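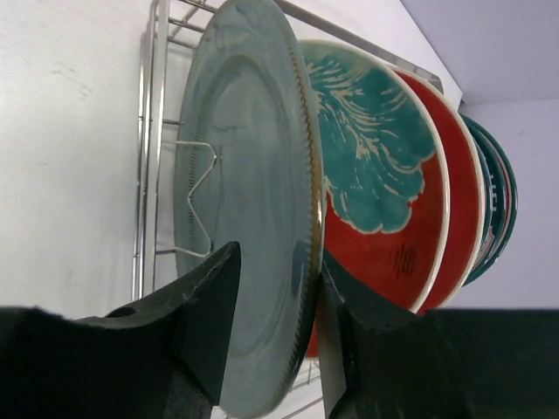 机械臂整理碗碟套件,夹爪夹盘子总是滑,值得换软指垫吗?

分类:服务与家用机器人 > 套件选购
发布于 17/08/2020 浏览 231

提问者:慢慢学的厨房

大家好。中文不是我的母语,如果有写得不清楚的地方,请指出来,我会修改。

我在 Padville 经营一家小的早餐店,正在试用 Bogale 的台面机械臂套件。套件里面有一只机械臂、一个两指夹爪、一个装在手腕的小相机,还有一个控制软件。试用期到 November 结束(他们的合同是英文的,我照写),到那时候我必须决定买还是退回。

我希望它做的工作很简单:从金属丝的沥水架上把竖着放的盘子一个一个拿出来,放到旁边的台面上叠好。我的盘子不是一套的,有的边缘是光滑的,有的边缘有凸起的花纹,大小也不同。

我试了 16 次,都是同样的位置,同样的速度。边缘有花纹的盘子比较稳定,光滑的大盘子有 2 次在抬起来的时候转动了,碰到了架子的铁丝。没有打碎,但是我很担心。

我想请教的是:
第一,Bogale 另外卖一种软指垫,价格将近夹爪的一半。有人用过吗?
第二,Mulidia 的夹爪据说可以装在同一只机械臂上,是否更适合盘子?
第三,盘子之间的距离很小的时候,应该从哪一个方向夹?

谢谢各位的时间。

回答者:Nonham老用户

你好,你的中文写得很清楚,不用担心。我也是外国人,在 Nonham 的一个食堂做设备维护,同样的套件我们用了比较长的时间,所以我试着按照你的顺序回答。

关于软指垫:我们买了,现在还在用。它的好处是确实的,光滑的瓷面夹起来不容易转。但是有两个缺点,销售页面没有写。一个是它比原来的指面厚,手指张开以后,外侧占的地方更多,如果盘子排得很密,手指会先碰到后面那个盘子。另一个是它沾了油以后效果下降得很快,每天营业结束以后必须用温水和洗洁精清洗,完全晾干再装回去。如果你没有人做这个清洗,我不建议买。

在花钱之前,请先检查夹的位置。盘子转动,常常是因为夹的点离盘子的中线太远。夹在一侧,重量在另一侧,抬起来的时候它自然要转。请在软件的“抓取点”页面把横向偏移改为零,然后再试。夹的深度也要注意,只夹到边缘是不够的,指尖要超过盘边的凸起部分,到达比较平的面。

关于夹力:出厂的设定偏低,可能是为了保护玻璃杯。我们提高了 2 档,没有出现裂纹。但是你的盘子和我们的不同,请先用一个旧的盘子试验。

关于方向:我们总是从最外面的盘子开始,按顺序往里拿。手指的平面要和盘子垂直,一根手指在前,一根手指在后。架子上如果有弯的铁丝隔条,它会挡住前面那根手指,所以请让程序先直着抬高,等盘子的下边完全离开隔条以后,再横向移动。我们刚开始的时候把这两个动作合成一个,结果经常刮到铁丝,声音很难听。

还有一件事,亮的釉面会反光,手腕相机有时候把反光当成边缘。我们把架子上方的灯移到侧面,识别就稳定了很多。架子本身也是亮的金属,如果你可以换成哑光的,会更容易。

Mulidia 的夹爪我没有用过,所以不评论。

回答者:路过的蓝杯子

Mulidia 的我用过。可以装,但是转接板要另外买,而且 Bogale 的软件不认识它的力反馈,只能开和关。拿毛巾、盒子没问题,拿瓷盘子我不敢。

楼主先调参数吧,不急着买。

回答者:wan_pan_88

自己洗自己摆也就几分钟,买这个干什么?不过如果店里人手真的不够,可以问一下他们有没有月租。我朋友的店是租的,坏了他们来换。

提问者的补充:

感谢三位。我按照 Nonham老用户 的说明把横向偏移改为零,夹力提高了一档,抬高和移动也分成了两个动作。今天晚上试的几次,大盘子没有转动。灯的位置我还没有改,因为需要找电工。

月租我写邮件问过了,对方回答说 Padville 目前没有这个服务,只有购买。软指垫我先不买,等试用期快结束的时候再决定。如果有人知道软指垫多长时间需要更换一次,请继续留言。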